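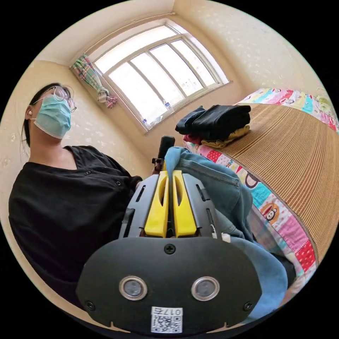 Speaker notes - silver on cotton, and why it keeps leaving

Slot is after lunch, so keep the lights up. Thirty seconds on who I am, no more. Last year I did four minutes on my career and a man in the second row peeled an orange through all of it.

Slide 1. Title. Say hello. Thank Milovan Živković for the invitation and for the microscope time, in that order, though the microscope time was worth more.

Slide 2. The problem. People have been putting silver nanoparticles on cotton for years. The silver kills bacteria, the cotton goes yellow, and after a few washes a good part of the silver is in the drain. Ask who in the room has a pair of antibacterial socks. Wait. Somebody always has. Don't ask how they are getting on.

Slide 3. How it's usually done. Dip the cloth in a silver salt, reduce it, rinse, dry, measure, publish. The particles mostly sit on the fibre like crumbs on a jumper. Rinse water comes off grey. Most papers mention the rinse in half a sentence, ours included (the first one, not the one I'm here to talk about).

Slide 4. What we did instead. Two changes. First we oxidised the surface of the cotton lightly, to give the silver something to hold on to. Then we let the cotton do the reducing itself, in warm alkali, with no added reducing agent. Particles grow where they are anchored. Go slowly here. If they lose this slide they've lost the talk, and I'll be able to see it from the front.

Mention that "lightly" took Matić most of a winter. Too little oxidation and nothing sticks. Too much and the cloth tears when you pick it up with tweezers. We have a drawer of the torn ones.

Slide 5. Electron micrographs. Left, the old method, clumps. Right, ours, small and fairly even. Say plainly that these are good areas. There are worse areas. I have a backup slide of a worse area, use it if Rurton's people are in the room, they'll ask anyway and it saves time.

Slide 6. Size distribution. Mean diameter 37 nanometres. The tail on the right is real and I'm not hiding it. It comes from the edges of the swatch, where the liquid dries first. We now cut the edges off and throw them away, and the methods section says so.

Slide 7. Washing. This is the one people came for. Household detergent, warm water, steel balls in the pot to do the rubbing. Point at the blue line (old method), falling off a cliff. Point at the orange line (ours), falling down some stairs. It does fall. Please don't say "wash-proof", the press office said it and I had letters.

Pause for water. Mine, not the slide's.

Slide 8. Where the silver goes. We collected every drop of the wash water and measured it. Most of what comes off is dissolved silver and only a little is whole particles. This surprised us enough that we did it all over again with a new bottle of acid, and it surprised us in the same way. So better glue won't fix it on its own. The particles are well stuck and slowly dissolving where they sit, which, to be fair, is also how they kill anything.

Slide 9. The awkward bit. If dissolving is what does the work, a coating that never loses silver is a coating that does nothing. Let that sit. There's usually a cough.

So the question is how slowly we can afford to let it go. Show the curve of release against bacterial kill. There is a comfortable stretch in the middle and we are at the left-hand end of it, more by luck than design. Say so.

Slide 10. Scaling up. Zosport lent us a padding machine and some 2,000 metres of plain cotton, a generous gift if you don't have to store it. The first run came out striped. The second came out striped the other way. The rollers were warmer at one end. Plalia supplied the alkali and were patient about the phone calls.

Skip slide 11 if past twenty minutes. It's the infrared spectra and they look like every other infrared spectra.

Slide 12. What we don't know. Sweat: we used the artificial kind, which is salt, lactic acid and optimism. Sunlight: samples on the windowsill went brown by April and we haven't worked out which part of the recipe to blame. Dyed cloth: not tried. Somebody will ask about polyester. The answer is no.

Slide 13. Thanks and funding. Read the grant name out in full, they check.

Questions. Likely ones:

Cost - the silver is the cheap part, the rinsing water isn't.

Skin safety - patch tests aren't ours, don't guess.

Why not copper - because it goes green. If pressed, there is a copper poster in the hall by Matić, who will be standing next to it until 4 pm and would be glad of the company.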